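Call for participants: second build group for the Cloner arm
Bresden shared workshop, room 3, starting in April

We are looking for people who want to build a small robot arm together with us and teach it to do simple table work. The project is called Cloner. The name comes from the way we work: a person moves the first arm by hand, and the second arm learns to copy the movement. The first group has built one pair of arms in our workshop, and now we want to build the second pair with new people.

You don't need to be an engineer. In the first group we had people from a bakery, from a school office and from a bicycle shop, and all of them could do useful work after the first evenings. It is more important that you come regularly and that you are patient, because a robot arm makes the same mistake many times before you find the reason.

What you will do

You will print or cut the parts, assemble the joints, solder the connectors and run the cables. After this comes the calibration, which is slow but not difficult. Then we record the movements and train the arm on the workshop computer. One or two participants should also write the build notes, so that other people can repeat our work at home. If you like writing more than screws, please tell us – we really need you.

What we expect from you

You can come two evenings per week, from 18:30 to 21:00, until the end of June. You can read an assembly drawing, or you want to learn it. You are at least 16 years old. Participants under 18 need a signed paper from a parent. You follow the safety rules of the workshop, also when you are tired and want to go home. Experience with Python or with small servo motors is welcome, but we don't ask for it.

What we offer

All tools and parts are paid by the workshop. The budget for the second pair is 2000 euros, and the first pair cost us 1082 euros without the computer, so there is enough room for broken motors. Tea and coffee are free. There is no salary and no participation fee. At the end the arms stay in the workshop, but the files are open and you can take everything home on a stick and build your own. Two members of the first group are doing this now in their kitchen and their garage.

The control program is Nel, which we wrote ourselves. The gripper design is our third one and it is named Brunisar, after the street where the first one was assembled. Please don't be afraid of the names, you will know them after one evening.

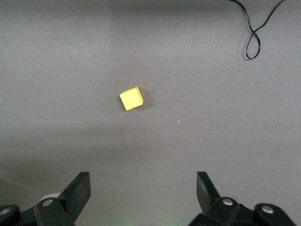 Our first exercise is always picking and placing, and every new participant starts with it. You guide the arm to the object, close the gripper, lift, and put the object down in another place. We record 52 of these movements before the first training. It sounds boring, and in the middle it is a little boring, but you learn very much about how the arm sees the table. A yellow cube on a gray surface is a good beginning, even when it lies turned at an angle like this one and the open fingers must first find the right direction. Later we change to softer and less regular objects, and the participants can bring their own. Keeping the work area in order is also part of the exercise, so a cable on the surface, like the black one in the corner, belongs to the things you learn to notice before you start a recording.

How to apply

Write us a short message with your name, your age and the evenings when you can come. Tell us in a few sentences what you have built or repaired before. It can be a shelf, a lamp or a web page. Please write also if you need a step-free entrance, then we open the door on the yard side for you.

We have places for six people. If more people write to us, we will make a waiting list and ask you again for the autumn group. The message can be in English or in your own language, we will find somebody who reads it. You can leave it in the project mailbox at the workshop entrance or send it with the contact form on this page, subject "Cloner group 2".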